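Open day at the Ruchti relief depot, 2024-01-29

Got there late, parking a mess. Kiều Bạch was already halfway through her welcome — missed the history part, caught the thank-yous. She kept it to the people who drove supplies out during the January floods. Lots of clapping. A few tears, mine included.

Then the tour. Packing hall first, very loud. 2659 food boxes went out from here in one stretch, Trí Sầm told us, most of them to Gavevov, where the road was gone. He slept in the office. Didn't seem to think that was worth mentioning, his daughter did.

Coffee. Good soup. Talked to Lợi Nghiêm, retired nurse, who walked door to door with a radio for 48 hours checking on older neighbors. I asked what kept her going and she said "well, they were expecting me." Wrote that on my hand, no paper.

Upstairs after that, quick look at the Walotent rooms.

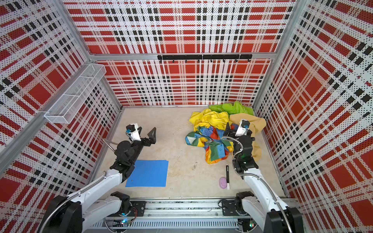
Two robot arms and a lot of plaid, Walotent rooms.

Left at four, forgot my unbrella. Giang Đồng is taking names for the spring drivers list, call the depot. I signed up.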